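1/ Spent the afternoon at the Vunden open day over in Hiltgate. They make "learning automation" for packing and kitchen prep, or will at some point. I went because the flyer promised a working demonstration and I wanted to see what they meant by working.

2/ Sign-in, sticker, coffee, then a talk that ran way over. The slides kept saying the system "learns like a person." I've trained people. You show them twice and they go do it. The speaker said their current set has 3589 recorded demonstrations in it.

3/ I asked how many different objects that covered. 19. I asked how many of those it could handle in a room it hadn't been in before. "We're working toward that." OK.

4/ The brochure talks about a pilot at Roussel, with a nice quote and no figures. I asked what the pilot did all day and got told it was at an early stage. It was at an early stage in October too, per the old brochure still sitting in the rack by the door.

5/ The part I'd driven out for was the arm demo. 7 tries at picking up a small part and dropping it in a tray. It managed 2. The rest got called "useful failures," and a guy behind me laughed out loud.

6/ To be fair to them, they didn't hide the recording side, and that's where I stayed longest. One person, one desk, a rig strapped to the left hand with a marker cube and a marker panel on it, a small green thing in its grip and an orange bowl next to it. All the clever stuff starts with somebody in an office chair doing this.

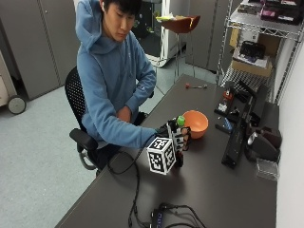
7/ Questions I wrote down and didn't get a straight answer to: who checks the bad recordings? What happens when the bowl is a different bowl? What does an hour of that desk work cost compared with an hour of just packing the boxes?

8/ The sales table had a sheet for something called Medonlow, their subscription plan. No price on it. "Depends on your needs." My need is a price.

9/ Would I go again? Sure, parking was free and the people at the desks were more candid than the people with the slides. Would I put money down? Show me that arm getting all 7 and I'll think about it.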